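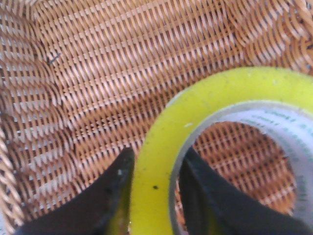 Storage Baskets for a Shared Workroom: Project Report

Marlene Camargo and Senan Costello
Supervisor: Áine Fahy

1. Background

The second-year workroom is used by two groups of students, and for most of the last year its small supplies had no fixed place. Tape, string, clips and glue were left on the benches or pushed into whichever drawer was open. When we asked classmates what bothered them about the room, the most common answer was the time it took to find tape.

Our project was to choose a cheap container for these supplies, try it through one term, and report on how well it held up. We started in October. We were given a small budget, and we agreed not to change the furniture or the shelves.

2. Containers considered

We compared two kinds of container. The first was the Furnska basket, a woven wicker basket with a braided rim. The second was the Ridunex tray, a molded plastic tray with low sides. The tray stacks well and wipes clean. The basket is lighter for its size, its sides are higher, and it can be picked up by the rim with one hand.

Bahman Karimi from the other group argued for the tray, mostly on the grounds of cleaning. We put one of each on the bench for two weeks before deciding. People carried the basket to where they were working and brought it back. The tray stayed where it was, and things were taken out of it one at a time and left elsewhere. We went with the basket.

3. What went in

Each basket was meant to hold one kind of supply. The tape basket had the yellow tape we use for marking floors and benches, plus masking tape and clear tape. A roll laid flat on the bottom is easy to see and easy to lift out. Rolls stood on edge fell over whenever the basket was carried, so we wrote "lay flat" on the shelf label.

The other baskets held string and cord, clips, and small brushes. We tried one for pencils as well, but pencils slid underneath each other and the short ones were hard to find. They went back into jars.

4. Problems with the weave

The main weakness of wicker is that small things end up on the bottom and stay there. A thin, bent bit of wire, like a staple or a snipped end, lies across the strands and stands out dark against the light strands. It is easy to miss and it can prick a finger. Grit also settles in the weave and does not come out with a cloth.

The yellow tape shows dirt more than anything else we stored. Its glossy side picks up gray smudges, scuffs and dark specks, and a roll can look worn while there is still plenty left on it. We do not think the basket is the only cause – the benches are dusty too – but a liner would help.

We tested a cotton liner made by Ciarán Mulligan from a leftover Votia sheet. It kept the bottom clean and could be shaken out over the bin. It also bunched up at the curve where the bottom turns into the side, and rolls no longer sat level. A stiff card circle cut to the size of the flat part worked better. It took 12 minutes to make the first one and less for the next.

5. Results

At the end of the term we asked 20 students to fill in a short form. Most said tape was easier to find than before. The complaints were about baskets not being put back on the right shelf, and about scraps in the bottom. The clip basket had the most scraps.

6. Recommendations

Keep the wicker baskets for tape, string and brushes. Move clips to a Duggan tin with a lid, where loose metal bits can be tipped out. Put a card circle in the bottom of every basket and replace it when it gets dirty. Turn each basket over and tap it out at the end of term, then run a soft brush along the bands of the weave.

If another group continues the project, we suggest they look at the shelf labels next. Ours were written in marker on masking tape and several had come off before the forms were handed in.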